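Pirville Household Textiles Reuse Program
Progress report to the Krishnan Fund
Reporting period: January to April

1. Purpose of the grant

The Krishnan Fund supports the collection, sorting, folding and redistribution of donated household linen in Pirville and the surrounding townships. The grant covers the lease of the sorting room, two part-time positions and the cost of laundering. This report describes work completed through the end of April and sets out the changes proposed for the second half of the grant year.

2. Intake and distribution

The program received 1,379 items during the period. Of these, 648 were issued to households referred by our partner agencies, and 131 were judged unfit for reuse and sent for fiber recovery. The remainder is either on the shelves or waiting to be sorted. Bed sheets and pillowcases continue to make up the largest share of donations. Demand is strongest for bath towels and twin-size blankets, and we were unable to fill several requests for both in March.

Intake was uneven. A hotel clearance in February arrived in a single delivery and occupied most of the receiving area for two weeks. We have since asked commercial donors to schedule deliveries in advance, with no more than 30 bags per visit.

3. The sorting room

The room on Trarnuleo Street was reorganized in March under the direction of Simão Meireles, operations lead. Shelving was moved to the north wall, and the folding area now sits next to the finished goods. Under the old layout, folded items had to be carried across the receiving area, where they were often set down and mixed with unsorted stock.

New shelf labels identify each item by type and size. Color is no longer recorded at intake. It is noted only when sets are made up, which has shortened the intake form to a single page.

4. Folding standards

Partner agencies reported last fall that bundles were arriving in different sizes and were hard to store. A written folding guide was therefore issued to all staff in February. It sets a finished width for each category and requires every piece to be opened out fully and checked on both sides before the first fold is made.
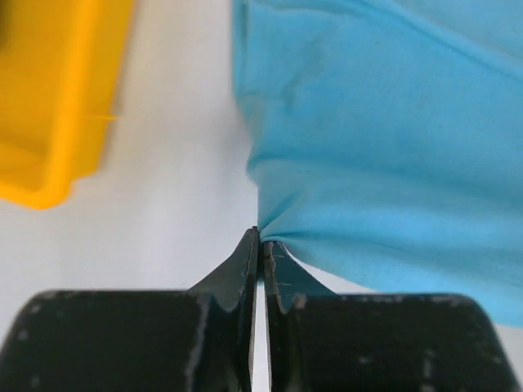
Large, soft pieces remain the most time-consuming part of the work. Loose folds and creases can hide stains or small tears, and a piece that is not smoothed flat before folding tends to come out uneven at the corners. The guide has been revised to add a second smoothing step for anything larger than a bath towel. Staff have also asked for a wider folding surface, and a quotation has been requested from Ovix, our current shelving supplier.

5. Difficulties encountered

Laundering costs exceeded the budget in February and March as a result of the hotel delivery. The overrun has been met from the supplies line, and we do not expect to request additional funds. One part-time position was vacant for five weeks, during which Friday distribution hours were reduced. Full hours resumed in April.

6. Plans for the next period

We intend to clear the remaining unsorted stock before the summer intake, purchase the wider folding surface if the quotation is acceptable, and run a targeted appeal for towels and blankets. A revised budget showing the transfer between lines is being prepared and will be sent to the Fund separately for approval.

Submitted on behalf of the program by Simão Meireles, operations lead.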